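Chapter 2
Small Flexible Parts: What a Seam, a Hole and a Tag Can Tell You

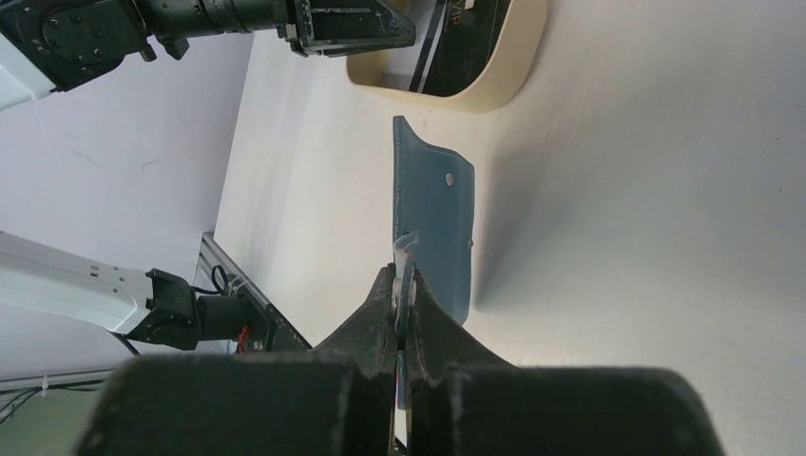

Before You Sort

Most books on sorting and repair begin with furniture, or with clothes, because those are easy to name. A chair is a chair. This chapter begins with the things that end up at the bottom of the box: flaps, straps, covers, liners and pockets that have come away from whatever they once belonged to. They make up a large share of what crosses a work table, and they are handled badly almost everywhere.

The piece at the opening of this chapter is a fair specimen. It is blue-gray and flexible, likely a sheet of fabric or thin plastic. It has a stitched seam down one edge, a small round hole near the upper area and a smaller hole lower on the other side. A small white tag or clip sticks out near the bottom. Readers who already feel sure what it is should write their answer in the margin now and come back to it after Section 2.3.

The usual advice is to trust your first impression. The Sundqvist method, still taught in many repair courses, asks the sorter to name an object on sight and move on. It is fast. We have doubts about whether it is much else. Its supporters point to a trial at the Bavdale sorting room, where 700 small parts were named and shelved in one November. The report says a good deal about how quickly this was done and very little about how many of the names were right. When a method is praised for its speed, ask to see the mistakes.

What You Will Learn

By the end of this chapter you should be able to:
Tell a made hole from a worn one, and say when you can't.
Read a seam for signs of what it used to be joined to.
Decide whether a tag is worth keeping with the part.
Set up a table and tray so that small pieces don't go missing.
Write a description that someone else can use.

Words Used in This Chapter

Raw edge: an edge that has been cut and left unfinished.
Finished edge: an edge that has been folded, stitched, bound or sealed.
Curl: the tendency of a flexible sheet to bend toward one face. It may come from the material, from storage or from years of use, and a single look will rarely settle which.
Orphan: a part with no known parent object. The word is overused. Many so-called orphans were separated from their parents an hour earlier by someone in a hurry.

2.1 The Trouble With Holes

A round hole looks deliberate, and people tend to believe it. They shouldn't be so quick. Punches make round holes, but so do worn rivets, hot ash and pins that have been pushed through and wiggled. Look at the edge of the hole under a lens. Feel both faces. Check whether the material around it has stretched, and whether there is a faint ring where hardware once pressed.

Two holes of different sizes are harder still. They might have carried two kinds of fastener. One might be original and the other a later fix. The Dovier Parts Guide, which runs to 2,000 entries, gives a single confident answer for nearly every pattern of holes it lists. We use the guide in this course, with a pencil in hand. Several of its entries rest on one object each, and the text does not always say so.

2.2 The Table and the Tray

Work on a plain, pale surface. Scuffs do no harm; crumbs, thread and loose hardware do. Keep a shallow tray with a raised rim at the back of the table for anything flat that you are not working on, and return things to it before you pick up the next part. Sellers of sorting equipment offer divided trays, magnetic trays and trays with lids. Students at the Cadside workshop tried 34 of them over one term and went back to plain ones.

Light from the side is useful. A shadow will show you a curl that overhead light flattens out.

Warm-Up Task

Take one loose flexible part from home. Describe its shape, edges, openings and attachments without naming the part or guessing its use. Give the description to a partner and ask for a drawing. Compare the drawing with the part, and mark each place where your words let a wrong guess in.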